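Print this page | E-mail this page

01/01/2023
By Fergus Morrison

Gripper comparison - pre-run safety checklist, with my comments

I've been swapping between the Winadier and the Dolitz fingers on the laundry task, and Elspeth MacKinnon asked me to write up the checks properly so she can run the same list on her arm. So, my ticks and my grumbles, all in one place!

1. Emergency stop tested from where you're standing - OK. Do it at the start of every session, even if you did it before lunch.

2. Gripper bolts and quick-release - OK on the Winadier. The Dolitz needed a quarter turn on one bolt (torque driver is in the top drawer, please put it back).

3. Finger pads - WATCH. The Winadier pads are on 2443 closes and I can feel a slight ridge with my thumb. I'd like new ones before June.

4. Grip force limit - OK, set to 19 N on both. Don't be tempted to nudge it up for the heavy coats.

5. Washer power off at the wall, drum still, upper door open - OK.

6. Clearance at the drum opening - OK, but go slowly. The rubber gasket is thick and grabby, and a bulky coat likes to drape itself over the rim - pull up and out, never sideways.
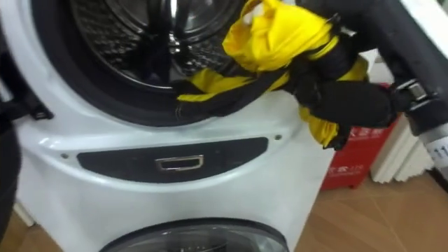 Item 6: gripper closed on the yellow and black garment at the upper drum.

7. Straps and cables on both arms - RECHECK. Tuck in any loose ends before you move either arm near the casing.

8. Floor and walkway - OK. Keep the red 119 box reachable and don't park the trolley in front of it.

9. Controller log - OK. I filed this one as run 548 on the Wirari controller. The Innes one still drops its clock when it restarts, so write the time down by hand.

Elspeth, I've left your column blank on the paper copy. Give me a shout if item 4 reads differently on your side - I'd rather sort that out before we start comparing scores.

Print this page | E-mail this page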